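Looking after the kitchen table cell, part 2

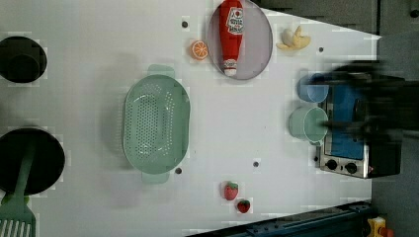

The arm at work near the toaster oven. Pan, pot and colander on the left and in the middle.

November 26, 2022

In the first part I wrote how we bolted down the table at Lorer. Several readers asked me what comes after, when the cell is running and one must keep it running. So this post is about the weekly care, which takes me one morning when all goes well.

I begin always with the table and not with the arm. The white top has small holes in it, and we use them as fixed points to check that the camera above still sees the table where it was before. I put a pin in each hole, I run the check program, and I compare with the values from August. If the difference is more than 2 millimetres, I calibrate again. Last month it was necessary, and the reason was stupid: one foot of the table had become loose by vibration. Now I tighten the feet before I do the check. Maxence Lemaire, who built the first version of the cell, told me this already in spring and I did not listen.

Then comes the arm. Our maintenance sheet says to inspect the joints every 3000 cycles. The counter showed 1768 when I opened the sheet this week, so there was still time, but I did the gripper anyway. I clean the finger pads with a soft cloth and a little alcohol, and I look for small cuts in the rubber. A pad with a cut still holds a banana very well. With a smooth plastic cup it is another story, the cup turns slowly in the fingers and then it falls.

I also look at the cable on the last joint. When the arm makes a fast move, like the one in the photo, the cable can touch the edge of the gripper. I have put a piece of textile sleeve there and two clips from Roussel. The clips are a bit too wide, but they hold.

The toys need care too – I did not expect this when I started. They are washed in warm water and dried completely before they go back. The label of the ketchup bottle I only wipe.

After all this I let the arm run slowly for ten minutes, with my hand near the stop button, and only then at normal speed. Our log is kept in Iler, which is not beautiful but everybody in the group can read it.

One problem is still open. At high speed I hear a small click from the base, only when the arm turns to the right. The screws are tight, I checked them twice. Next week I will take off the cover, and if somebody has met the same noise, please write me in the comments.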